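Willberg hard wax oil on a light wooden table top: long-term review
20 July 2021

Product: Willberg Hard Wax Oil, clear matt, 750 ml tin
Compared with: Pedska water-based table varnish, clear matt
Supplied by: bought at the normal retail price from Adeleke Timber and Finishes

Hard wax oils are sold as a middle course between plain oil and varnish. The oil goes into the wood and the wax stays near the surface, where it is meant to slow down water and grease. Willberg has made one for several years, and last October I used it on a square table that is eaten at every day. This review covers the application, the nine months since, and one round of repair. The Pedska varnish went on a second top of the same wood and size, kept in the same building.

The tin

The tin has a press lid with a plastic ring and opens with a flat screwdriver. The ring stayed in shape through repeated opening, which matters with a product that skins over when air gets in. The contents settle heavily. A flat stick is needed to lift the matting agent from the bottom, and it took five minutes of slow stirring before the stick came up clean. Shaking the tin puts bubbles into the mix and the label warns against it.

The label is clear on drying times and safe disposal of cloths. It is poor on quantity. Coverage is given for "smooth wood" with no mention of species, and the first coat on an open-grained board will use noticeably more than the printed rate suggests.

Preparation

Both tops were sanded with 116 mm discs, finishing with the grain by hand on a cork block. Willberg advises stopping at 150 grit. Going finer closes the surface and leaves the oil sitting on top, where it cures unevenly and stays tacky. A test board taken to 240 grit showed exactly this fault, with shiny patches after two days.

Dust was removed with a vacuum and then a dry lint-free cloth. Tack cloths should be avoided, as some leave a residue that resists the oil.
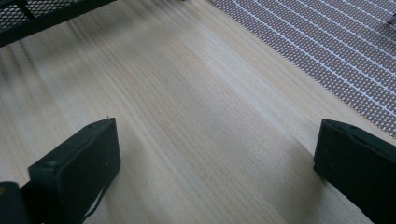
Application

The first coat was put on with a short-nap roller and worked in with a white pad. For a top of this size, including the edges, I weighed out 251 g for the two coats together and had a little left in the tray. The second coat needs much less than the first. The usual mistake is to apply them equally.

Working time at normal room temperature is good. There is no need to rush, and a missed edge can be blended in for at least ten minutes. The Pedska varnish gives less than half of that and shows lap marks if the brush goes back over it.

The smell is moderate during application and faint by the following evening. It was gone within a week. The varnish has almost no smell at any stage, and anyone finishing a table in the room where they sleep should give that some weight.

Colour

Any oil darkens wood to some degree. On pale timber the clear Willberg gives a slight yellow cast, similar to wiping the board with a damp cloth. Willberg also sells a version with a small amount of white pigment, intended to keep the wood closer to its bare colour. I tried it on offcuts. It works, but the pigment gathers in the grain lines if it is not buffed off fully, and repairs are harder to hide. The Pedska varnish changed the colour least of the three, though it gives the surface a flat look under a low lamp.

Neither finish has yellowed in any way I can detect against covered control pieces.

Resistance to use

The following were left on both tops and wiped off with a damp cloth: water, black coffee, red wine, olive oil and vinegar.

Water, one hour: no mark on either.
Water, overnight: faint pale ring on the Willberg, gone after a day. No mark on the Pedska.
Black coffee, one hour: no mark on either.
Red wine, one hour: slight grey stain on the Willberg. No mark on the Pedska.
Olive oil, overnight: no mark on either.
Vinegar, one hour: dull patch on the Willberg. No mark on the Pedska.

The varnish is plainly the stronger barrier, and for spills alone it would be the better choice. Heat is another matter. A mug of tea left no trace on the oil, while the varnish took a white bloom that has not fully cleared. Neither should be trusted with cookware straight from the hob. A placemat deals with most of this, provided it is large enough for what stands on it.

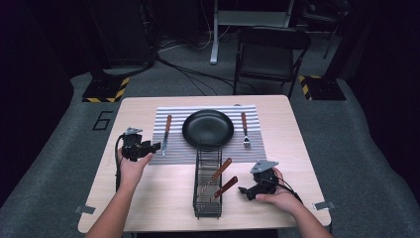 Scratches depend more on the wood than on the finish. Cutlery dragged across either top leaves a line, and on a soft timber it leaves a groove. On the oiled surface a fine scratch is less visible, as there is no film to turn white at the edges. Metal feet and wire bases are the worst offenders on both, and felt pads are a sensible purchase at the same time as the finish.

Repair

Repair is the main argument for the Willberg. At six months I sanded the vinegar patch lightly by hand, wiped on a few drops of oil and buffed it off after fifteen minutes. The edge of the repair could be found for two weeks by looking across the top towards a window. It cannot be found now. The same attempt on the Pedska left a visible border, and the only proper cure is to sand and recoat the whole surface.

Cleaning is simple with both. Washing-up liquid slowly strips the wax, so the oiled top gets a diluted soap made for the purpose. The Wilier soap flakes sold by Adeleke were used throughout and left no film at the recommended strength.

Storage of the opened tin

A third of the tin remained after the job. Stored upside down in a cool cupboard, it formed a thin skin by spring, which lifted out in one piece. The oil beneath was usable and cured normally on a test board.

Points for: long working time, easy local repair, low sheen without a plastic look, good lid.
Points against: weak against vinegar and wine, vague coverage figures, needs its own soap.

Rating: four out of five for a dining table that will be looked after, three for a household where spills are left until morning. The Pedska gets three and a half, losing most of its marks on heat and repair. I have since oiled the undersides of both tops with the Willberg, one coat only, and will check them for movement in the winter.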